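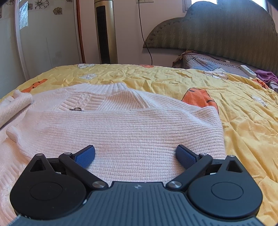 Eltix German Audio Course, Level 1

A self-study course for adults who are starting German from zero or have forgotten what they learned in school. It comes as a download for phone or computer, with a printed workbook if you want one.

What you get

30 audio units, each with a dialogue, a slow repeat and a speaking drill
Workbook in PDF, with an answer key
Word list of 1,373 entries, with plurals and the article for every noun
723 of those entries recorded twice, once by a speaker from the north and once by a speaker from the south

The dialogues follow two families in Windach and the bus trips, phone calls and shopping that fill their week. Grammar is kept to short notes at the end of each unit. Cases start in unit 9 – earlier units teach set phrases only.

Audio works offline once downloaded. Playback speed can be changed in the Eltix player, and the files also open in any ordinary music app. Progress tracking works only in the player.

Level 1 doesn't cover the subjunctive or business letters. These are in Level 2, due in March.

Printed workbook

Spiral bound, black and white, sold separately. The first 500 copies have an error in the answer key for unit 14. A corrected page is on the downloads tab.

Orders and returns

Printed copies ship from our Karkatville warehouse. Returns go to the Pimentel office, unopened, with the order slip. Downloads can be refunded until unit 3 has been opened.

Page updated 7/22/25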